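Leave the White Table Bare 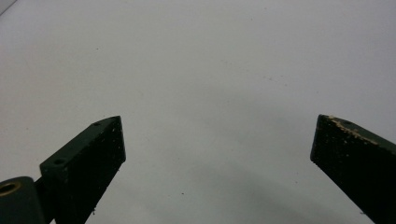 By Myrtle Van Dusen
Tuesday, March 24, 2020

My husband wants a runner for the kitchen table. His sister wants to give us a fruit bowl. I have turned both of them down, and I would like to make the case for a plain white surface with nothing kept on it.

We bought the table from Terlow eight years ago, after the old oak one went to our son. It is 70 inches long and has no pattern at all. People told me white would show everything. They were right, and I have come to think it is the best thing about it. Crumbs show. Dust shows. A ring from a coffee cup shows, so somebody wipes it up. On the oak table we could go two days without noticing the jam.

A speckled counter is sold on the promise that it hides dirt. I have never understood why that is a selling point. The dirt is still there, and you are making sandwiches on it.

The other argument is about stuff. A table with a bowl on it soon has keys in the bowl, then mail next to the bowl, then a sweater. My mother had a table that seated six and we ate at one corner of it. When we cleared it out after she moved, I found 84 cents, a dead flashlight and a seed catalog from a company that had closed.

I will grant that white shows scratches, and that a bare table can look cold in the evening. Shadows lie on it all afternoon and some people find that gloomy. I like them. If you don't, move a lamp.

Cleaning takes me around two minutes. I use a damp cloth and dish soap, then a dry towel. I tried a spray called Brarnus and it left streaks, so I gave the bottle away.

Now that all of us are home all day, the table is a desk in the morning and a lunch counter at noon. Everyone clears off what they brought. We have had arguments over this — two last week — and I expect more before the schools open again. The runner is still in my husband's online cart. It is gray, with tassels.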